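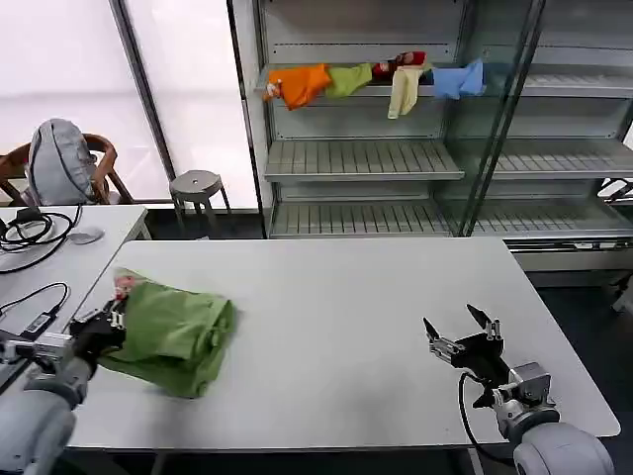 Die Textilausgabe der Otus-Werkstätten nimmt gebrauchte Oberbekleidung entgegen, legt sie zusammen und gibt sie an angeschlossene Einrichtungen weiter. Viele Anfragen betreffen den Zustand, in dem die Kleidung abzugeben ist. Ein zerknittertes Stück wie das grüne auf dem weißen Tisch wird ebenso angenommen wie ein gebügeltes; das Glätten und Falten erfolgt bei uns. Die häufigsten Fragen sind im Folgenden beantwortet.

Muss die Kleidung gewaschen sein?
Ja. Wir bitten um gewaschene und vollständig getrocknete Ware. Feuchte Stücke können nicht eingelagert werden.

Welche Mengen werden angenommen?
Privatpersonen können je Abgabe bis zu 150 Teile einreichen. Größere Mengen — etwa aus Vereinsauflösungen — sind vorab unter der Kennziffer 3115 anzumelden.

Dürfen Etiketten entfernt werden?
Größen- und Pflegeetiketten sollten im Kleidungsstück verbleiben. Eingenähte Namensschilder können herausgetrennt werden.

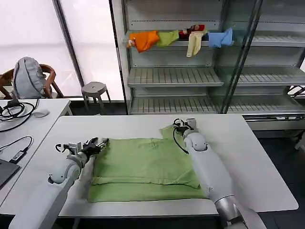
Lesezeit: 2 Minuten

Wie werden Oberteile gefaltet?
Das Kleidungsstück wird flach auf den Tisch gelegt und an den oberen Ecken gefasst. Anschließend wird der untere Teil umgeschlagen, bis eine annähernd rechteckige Form entsteht. Leichte Falten im Stoff, wie bei dem hellgrünen Stück, sind kein Grund, von vorn zu beginnen.

Wohin gelangt die Kleidung?
Die Verteilung übernehmen die Ausgabestellen Doron und Lashari. Kindergrößen gehen gesondert an das Haus Jundari.

Kann eine abgegebene Spende zurückgefordert werden?
Nein. Mit der Übergabe geht das Eigentum an die Werkstätten über. Eine Aufbewahrung einzelner Stücke ist nicht möglich.

Wird eine Bescheinigung ausgestellt?
Auf Antrag. Zuständig ist Hendrik Pillay, Sachgebiet Textilausgabe. Anträge für das Vorjahr werden bis Ende März bearbeitet.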